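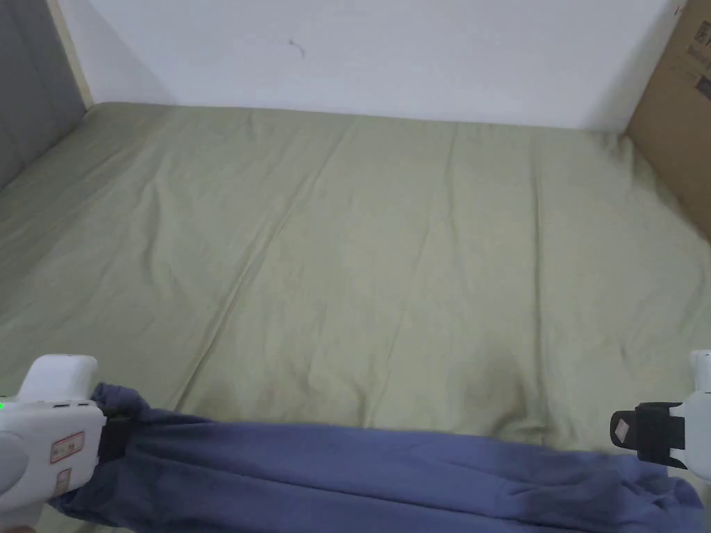

Drurnavance Housekeeping & Linen, Bornby House

Folding standard for staff T-shirts

From Monday, T-shirts returned from the laundry are folded on the bed in the linen room, over a fitted sheet. Open out bunched items before folding. Hold the cloth at two points, draw it straight and lower it onto the sheet. Smooth from the center toward the hems, turn in the sides and fold up twice.
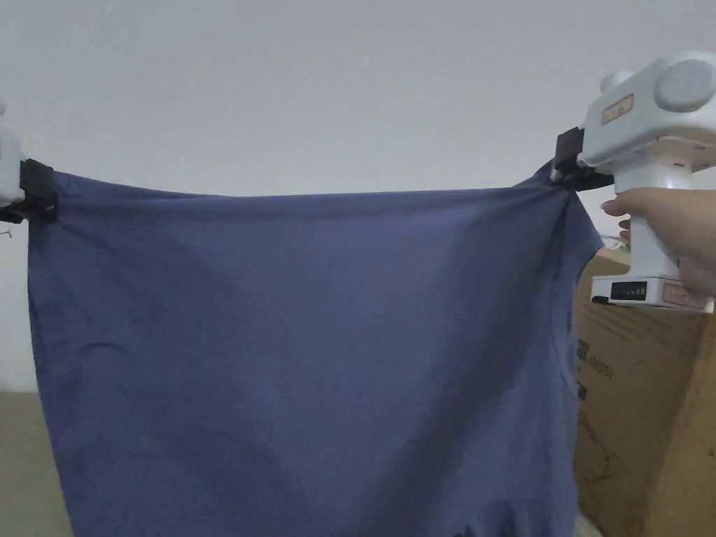 Blue T-shirt held by its two upper corners.

Stack folded shirts no more than 25 high, collars facing out. Any shirt with an open seam goes in the Verel bin for mending. Shelf labels for all 3 sizes are available from Chi-keung Yip.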